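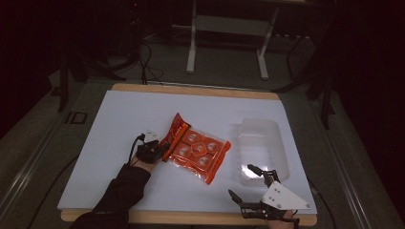 Call for participants: handheld gripper demonstration and operator sessions

Wavis is looking for adults to take part in a demonstration program at its Cendura building in April. Participants will handle packaged goods and containers at a table using a pair of hand-held grippers, first under instruction and then on their own. Part of each session is open to visitors from packaging, retail supply and vocational training. No background in robotics is required.

Position and term

This is a paid, short-term engagement. Each participant attends 4 sessions, one per week, on Friday. Sessions begin at 9:00 a.m. or 1:30 p.m. and last three hours, including two breaks. Participants keep the same start time for the full term. The payment is $98 per session, issued after each session is completed. A participant who arrives but is not needed that day is paid in full. Travel is not reimbursed.

What the work consists of

Participants work at a table with one device on each hand. The basic exercise is to take hold of a package, move it and place it in an open container. Variations include turning a package over, lifting it by one corner, and passing it from one hand to the other. Items are mostly thin, flexible or lightweight. They bend under load, and a grip that is too firm will crease the wrapper.

Each exercise is repeated many times. The target for a full session is 200 completed moves. The target is used for planning and does not affect payment. We ask for a steady pace and a clean start and finish to every move. Dropped items are left where they fall until the operator gives the signal to reset.
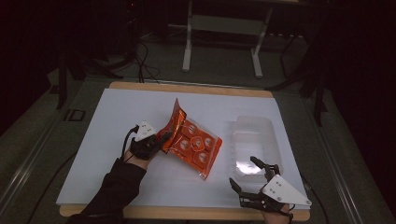 Before the first working session, all participants complete a 40-minute introduction. It covers fitting and removing the devices, opening and closing the fingers, cable handling, and the stop signal. Participants then practice with sample packs until the instructor signs them off. Anyone who does not want to continue after the introduction may withdraw and will be paid for that session.

The visitor portion

During the last 45 minutes of each session, up to twelve visitors are admitted to the room. Participants continue the exercise they have already practiced. Cheng-en Wu, who runs the demonstration, gives the commentary and takes questions. Participants are welcome to talk with visitors during the break but are not expected to explain the equipment. Visitors may try one device at a separate table after the demonstration ends.

The data recorded in the sessions is used by Wavis and its project partner, Rarnine, to train pick-and-place routines for light packaging. Recordings cover the tabletop, the hands and forearms, and the motion of the devices. Room audio is not kept. A consent form listing the recorded items and the storage period is sent with the confirmation and must be signed before the introduction.

Requirements

Applicants must:
Be 18 or older.
Have full use of both hands and be able to wear a device on each for up to 25 minutes at a time.
Be able to stand or sit at a table for the length of a session.
Follow spoken instructions in English.
Be available for all four dates at the chosen time.

Plain long sleeves are required. Black or dark gray is preferred. Rings, bracelets and watches must be removed before fitting. Left-handed applicants are encouraged to apply — the current group is almost entirely right-handed.

Experience in packing, assembly, sewing or laboratory work is useful and should be mentioned in the application.

Location and access

Sessions take place in Room 209, Cendura building, second floor. Use the Takeda Street entrance and sign in at the front desk. The elevator is to the left of the desk. Lockers are provided. Food and drinks are not allowed in the demonstration room, but there is a break area across the hall.

How to apply

Send a short message to the Wavis program desk with your name, preferred start time, dominant hand and glove size. A résumé is optional. Applicants are contacted in the order received, and those not placed in the April group may ask to be kept on the list for the next one.

Organizations that want visitor places should write to the same desk, marked "Visitor request," and give the number of people attending. Visitor places are free and limited to three per organization.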